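Visit Report: Open Day at the Nondow Workshop
Mackenzie Grewal
Introduction to Automation, Unit 3

Last updated: September

1. Purpose of the visit

Our class went to the Nondow open day to see how robot skills are taught from human demonstrations. I had read the course chapter on this but had never seen anyone do it. We were asked to choose one station, watch it for a full session, and write down how the work was organized. I chose the household tasks station, run by the Fondesix group.

2. How the station worked

There is no robot arm at this station. A person holds a gripper in each hand and does a chore with them, and a camera on the gripper records what happens. The recordings are used later to train a program that controls an arm with the same kind of fingers. Our guide said the room had 1167 recordings before the open day started, and 187 of them were of kitchen jobs.

Each attempt is called an episode. The operator starts with the grippers apart, does the task, and moves back to the start position. A second person writes the episode number and any problems on a log sheet. The session I watched had 17 episodes, and 13 were marked as usable. The other four were marked "repeat," mostly because the operator had moved too fast.

3. The dish rack task

The task used a wire dish rack and a towel. Soft items are harder than cups or boxes, the guide said, as cloth changes shape every time it is picked up. The rack adds to the problem with its thin wires, which a finger can catch on. The gripper fingers are black with upright pads at the ends, and brass-colored inserts are set into the parts.

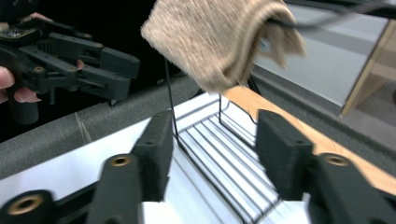

4. Trying it myself

Visitors could try one practice episode, which was not saved. I picked up a folded cloth on the second attempt. The grippers were lighter than I expected, but it was hard to judge how far the pads were from the table. My wrist was tired after a few minutes.

5. Questions I asked

I asked how many episodes one task needs. The guide said it depends on how much the objects are moved between attempts. I also asked if bad episodes are ever useful. At this station they are kept in a separate folder named Multon but are not used in training.

6. What I would look at next

I did not get to see a trained arm do the towel task. The Ogbonna room had one running in the afternoon, but our bus left before it started. I would like to compare its movements with the ones I watched.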